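Against the Unnumbered Street: A Case for Distance-Based Addressing in Small Towns

Addressing is usually treated as a clerical matter. A house is built, somebody in the town office looks at the houses on either side, and a number in between is picked. If there is no number in between, a letter is added. The approach works for a long time and then stops working, generally on the street where the most building is going on.

My position is that towns below a certain size should give up sequential numbering altogether and assign numbers by measured distance from a fixed origin. I have worked on address data for two towns, Pemulthorpe and Mendon, and the difference in maintenance cost between them comes almost entirely from this one choice.

Sequential numbering has one property in its favor. The numbers are small, and small numbers are easy to remember, easy to paint on a mailbox, and easy to say over a bad phone line. A one-digit house number is also the first kind of numeral most people ever handle.

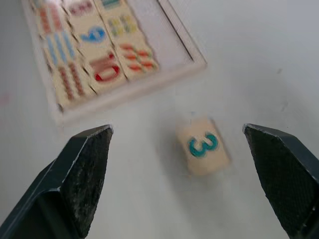

How the two systems differ

In a sequential system, the number records the order in which lots stood along the street on the day the street was numbered. It carries no other information. The difference between 14 and 16 may be a narrow side yard or a quarter mile of hayfield. When the hayfield is divided, the new lots get 14A, 14B and so on, and later 14½, and the sequence no longer reads correctly to a person or to software.

In a distance system, the street has an origin point, usually its intersection with the more important road. The street is divided into equal intervals, with odd numbers on one side and even numbers on the other. A driveway takes the number of the interval it falls in. The number is then a measurement. Someone at the origin who is looking for a house can set the trip odometer and know when to stop.

Mendon adopted a distance system when it replaced its road signs. Pemulthorpe kept its sequence. Pemulthorpe's address table now contains letter suffixes, fractions, three separate buildings filed as "rear," and one stretch of Abbasi Road where the odd numbers change sides at the culvert. All of these are legal addresses. Each one has to be handled as an exception every time the table is exported, and each export format handles exceptions in its own way. The fraction character alone has caused two failed imports.
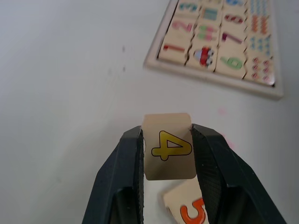

The usual objection to distance numbering is that it wastes numbers. On a rural street with six houses, the first might be 421 and the last might be over 2000, and residents ask where the rest of the street is. I have heard this complaint in both towns. It rests on the idea that an address range ought to be filled, and that a gap means something has been lost. That expectation suits a closed set. A child's number puzzle with small wooden tiles has a fixed count of pieces and a place for each, and an empty place means a piece is out. A street is an open set. Its gaps are reserved capacity, and they cost nothing to hold. The alternative is to leave no gaps and then invent suffixes when the first lot is split.

Long numbers are a better objection. A four-digit number takes more room on a post and is easier to transpose. Dispatch software catches some transpositions, but a delivery driver reading a handwritten slip does not have dispatch software. The remedy is to choose the interval with care. A short interval gives fine resolution and large numbers, and a long interval does the reverse. For a town with large lots and few driveways per mile, I would accept a coarser interval and keep most streets within three digits. Mendon chose a fine interval for the whole town, including roads that will never be subdivided, and I think that was a mistake.

The transition problem

Most of the real resistance is to renumbering, and here the residents have a point. Changing an address means changing a license, a deed reference, a bank record, a prescription account and a long tail of subscriptions. The town sends one letter and considers the matter closed. The resident is still correcting records the following August.

A town can reduce this burden in several ways. It can renumber one street at a time, starting with those that already have suffixes. It can keep the old number as an alias in the address table with an end date, so that mail and calls under the old number still resolve. It can hand each household a signed certificate of change, which banks and insurers will generally accept. Mendon did the first and the third. It skipped the alias, and for most of a year its published map and its assessor's roll disagreed on every renumbered street. 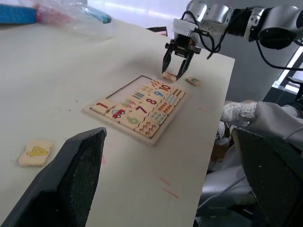 The alias table is cheap to keep. It needs the old address, the new address, the effective date and a retirement date. We ran a trial version for Pemulthorpe in Talell, the records package the town already pays for, and it took one Monday to set up. The trial covered 400 address points. Nearly all of the later work went into finding points that had never been in the table at all: seasonal cabins, a pump house, and a second dwelling over a garage.

Those missing points are a separate argument for renumbering. Assigning distances requires someone to drive each road and record each driveway. A sequential table can be maintained for decades from a desk, and its errors survive for decades too. The survey should be budgeted as its own line, with its own deliverable, and the town should take the results even if it later votes against the new numbers.

Pemulthorpe has not voted. The current proposal covers only Abbasi Road and the two lanes that branch from it. I would support it as written, with one amendment: the origin should be set at the state road intersection and not at the town line, which has been resurveyed before and may be again.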